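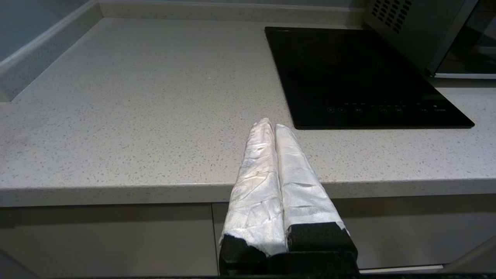 Moncrieff Building, Adhesives and Finishes Workshop: Bench Notebook

September, 8 a.m., coffee machine down again

Stain trial on the countertop offcuts, second round. The first round is in the old notebook, under a turmeric ring that I suppose counts as data.

Naomi Kashindye wants to know which sealer to put on the speckled gray samples before the Promport job. The Promport people want a surface that shrugs off red wine, beet juice and tenants. I have promised them two of those.

Setup: Motis sealer on set A, Nimurbridge on set B, nothing on set C. Wine, beet juice, black coffee (from the gas station, see above), mustard. Left under watch glasses for 36 hours at 69 F. The thermostat says 69. It said 69 all through July too, so read that as you like.

Results after wiping with plain water:
Set A: wine gone, coffee gone, mustard faint.
Set B: wine gone, coffee faint, mustard very much with us.
Set C: everything faint except the beet, which came off clean. I did not expect that and don't care for it.

Repeated the beet on a fresh piece of C. Came off clean again. Yasuo Sasaki thinks the canned stuff is mostly water and wants me to buy real beets. He is welcome to put that on his own expense report.

Gloss readings: 64 on set A before and after. Set B dropped a little at the mustard spot, but the meter was reading low on the calibration tile by then, so I'm not writing the number down where someone might quote it. New battery, then redo.

Blue towels shed lint into the sealer if you wipe before it has flashed off. Known since spring. I did it anyway on A3, so A3 is now fuzzy and has been left out.

To do: battery. Beets, apparently. Ask Naomi if the Promport samples are honed or polished, as the order form says "yes." Label the mustard in the fridge before Yasuo has lunch.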